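Opinion > Work & Shop Floor > Columns

Search this site Enter keywords Go

The Robot Got My Table, and I Got a Clipboard

Print this page | E-mail to a friend

I've been at Brinberg long enough to have packed just about everything you can put in a carton, and when people hear we have robots in the building now, they ask me the same thing every time. Are you worried? I usually say no, then I go home and stew about it.

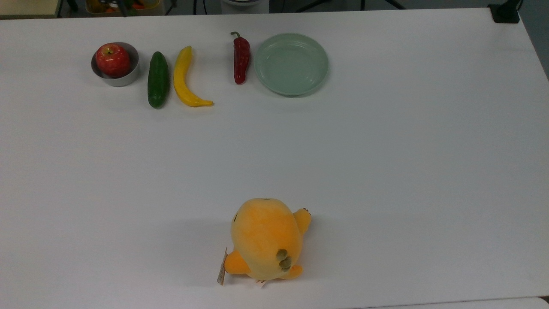 What gets me is how small the work is when you take it apart. I used to fill mixed gift cartons, toys and kitchen bits and play food, whatever the order sheet said, and I never once thought of that as a string of decisions. You grab, you set it down, you grab the next one. Then Rilinov (that's the outfit that sold us the system) started asking us to write down how we did it. Which thing do you pick up first? What do you do with a round thing that wants to roll? How do you hold something soft so the tag doesn't get bent? I had to go stand at a table and watch my own hands to answer, and I felt like a fool for about a minute and then kind of proud.

An apple in a cup is a good one to think about. I'd lift the whole business by the cup if the cup was going too, and I'd take the apple by itself if it wasn't, and I'd know which from the sheet before my hand got there. Try writing that as a rule for something that doesn't know what a cup is for! And a chili and a banana are both skinny curved things, but you sure don't come at them the same way. Plush is the worst. Plush has no edges. You squeeze it and it turns into some other shape, and there's a cardboard tag hanging off it that the customer wants flat.

So, my opinion, since they gave me the column this time: the machines are fine. I mean it. My wrists were shot by the end of every February, when the returns come back in and everything has to be sorted all over again, and they're not shot now. I'm not going to get misty over a job that had me icing both hands at the kitchen sink. Anybody who tells you packing is a noble craft hasn't done a double shift of it.

But I do have a bone to pick with how we talk about it. The notice on the board said our people would be "freed up for higher-value tasks." Okay. There were 13 of us on mixed cartons before, and five of us are there now. The others went to receiving, or to the Simimholm building across the river, and two took the money and left. The five of us who stayed don't pack much. We set out the goods for practice runs, we watch, we mark down what went wrong on the clipboard, and we put everything back and start over. Is that higher value? It pays the same. I checked.

It's a lonelier job, too, and I don't hear that brought up in meetings. When you pack in a line you talk all day. You know whose kid is sick and whose truck won't start. When you're watching a machine you have to look at it, and the second you turn around to tell somebody a story, that's when it does something you were supposed to write down. I've got sheets with a hole in the middle where I was hearing about a wedding.

Volker Buschmann, my supervisor, sees it differently, and I told him I'd put his side in. He thinks we finally have a job where what's in our heads counts for something. Used to be the company wanted our hands and that was it, he says, and now they come asking what we know. I'll give him that one. When the engineers came through, they listened to us more in an afternoon than the front office had in years. One of them filled half a notebook on how I pick up a plate (by the rim, two fingers under, and don't slide it, you'll scuff it).

Where I get stuck is what happened to the notebook. It left with them. Everything we told them went into the system, and now the system gets sold to places like Karpenko, and good for Rilinov, but I don't remember anybody asking what that was worth. If I teach a new hire, I get a training bump on my check. It's not much, but it's there, it's in the agreement. I taught this thing for months and there's no line on the stub for that. I'd like one. I don't think that's greedy.

The other thing I'd like is a say in the number. They put a big 99 up by the time clock, as in 99 percent right before it goes to full shifts, and I asked where it came from, and I got a shrug. We have a pretty good idea which mistakes matter and which don't. A cucumber that's an inch over from where it should be, who cares. A toy with its tag torn off is a return, and a return is somebody's whole morning. Count both of those as one mistake and you've got a nice clean percentage that doesn't tell you a thing about the day we had.

I brought that up at the last shift meeting and Volker wrote it down. We'll see. Meanwhile I'm on at 5 tomorrow morning, same table, same clipboard, and I'm bringing my own pen this time because the one on the string is dry.

Print this page | E-mail to a friend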